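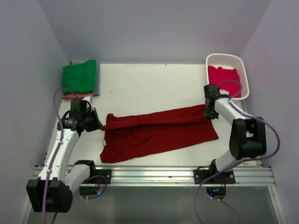 Fultau Publishes Setup and Care Routine for Two-Arm Folding Cell

STUMDEN – Fultau has released the setup and maintenance routine it uses on its garment folding cell, in which two arms share one aluminum rail along the front of a white table. The routine is free to download starting Monday.

The 14-page document was written by Mwende Waweru and Tumaini Sang, who look after the cell at the company's Clargate shop. It covers squaring the arms on the rail, routing the purple cables so they clear the elbow joints, and checking the grippers.

"Most of our stoppages came from brackets that had crept a little on the rail," said Waweru. "Now we check them every 40 hours of run time, and it takes 5 minutes."

Bracket bolts are marked with paint pen after tightening. If a mark has moved, both arms are powered down, the bracket is reset against the stop, and the arm is homed again before any cloth goes on the table. Gripper pads are swapped as a pair – never one at a time. The tabletop is wiped at the end of each shift.

Fultau logged 406 run hours on the cell between bracket replacements under the new routine, up from 351 under the old one.

A parts list for the rail and brackets, supplied by Mohamedi, is included. Printed copies will be available in March.

Press contact: Faith Barasa, Fultau, Clargate office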